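Search products Enter part number or keyword Go

Last updated: September

Oltuto bench trays for small parts

The Oltuto range consists of open plastic trays for holding loose components at an assembly or sorting bench. Mallavside supplies them singly or as a bench set, with or without the stainless steel centre tray. They are intended for motors, small circuit boards, brackets, leads and similar items that are handled one at a time and need to stay in view.

The trays have no lids and no internal dividers. Each tray takes one type of part. Where a job uses several types, place one tray per type and keep the positions the same from shift to shift.

Two depths are available. The shallow tray has a flat floor and raised rims and suits parts with leads attached, which tend to catch on deeper walls when lifted. The deep tray is slightly larger in plan and suits boards and heavier items. Both are supplied in yellow. Silver, red, black and copper-coloured parts all show up clearly against it.

A typical layout puts yellow trays to the left and right of the bench, with the rectangular steel tray in the centre as common ground between them. Small DC motors go in a shallow tray and round circuit boards in the deeper one directly below it.

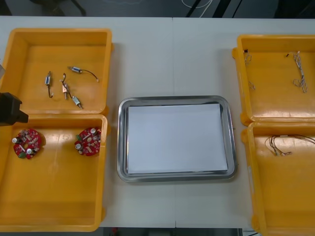
Bench set contents

Shallow tray, yellow: 2
Deep tray, yellow: 2
Centre tray, stainless steel, rectangular: supplied with set 651 only
Rim labels, blank, self-adhesive: pack of 20

The trays stand directly on the bench top and need no fixings. On benches made up of two tables, check that the tops are level before setting out. A step at the join will rock any tray placed across it. The centre tray may stand over a join if the tops are flush.

Filling

Do not stack boards in the deep tray. Lay them flat in a single layer, component side up, with clear floor between them so that each can be picked up by its edge. Boards with tall capacitors should not be placed where they can slide against one another.

Lay motors so that their leads do not cross. Leads that have been coiled in a bag will keep their curl for some time and may need to be straightened by hand before the motors are set out. Loose brackets can share a tray with motors for short runs, but for longer work they should have a tray of their own.

Do not fill any tray above the rim. The rim is there to stop parts rolling out and is not a carrying handle. Move loaded trays with both hands under the base.

Surface and wear

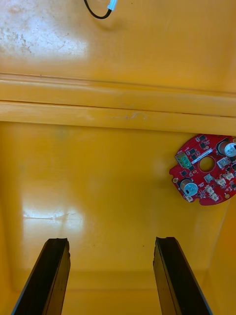
The plastic has a glossy finish, which wipes clean easily and marks in use. Metal parts dragged across the floor leave fine scratches, and dust settles along rims and ledges first. Pale scuffing of the kind visible on the upper panel, to the left of the black cable with the light blue connector, is a matter of appearance and is not covered by the replacement terms. Replace a tray if the rim has split, if the floor has cracked or if a raised burr can be felt with a fingertip.

Gloss also reflects overhead lighting. If glare makes small parts hard to see, turn the tray or move the lamp. Matt inserts were offered with the earlier Zasteser trays and do not fit this range.

Cleaning

Empty the tray. Wipe with a soft cloth, warm water and a little washing-up liquid. Rinse and dry fully before boards are put back. Do not use acetone, abrasive pads or scouring powder. The steel tray may be cleaned in the same way.

Standard yellow trays are not static-safe. Boards that are sensitive to static should be kept in suitable packaging until needed, or ordered with the conductive version, which is black and is listed separately.

Ordering

Set 651 is held in stock. Sets without the steel tray are made up to order. Single trays are sold in any quantity, and a carton price applies from 20. For orders of 2000 or more, ask for a written quotation, stating depth and delivery address. Trade customers in Ireland should order through our distributor, Ó Néill. Orders received by noon on Monday leave the warehouse in the same week.

Contact Mallavside sales | © Mallavside. All rights reserved | Back to top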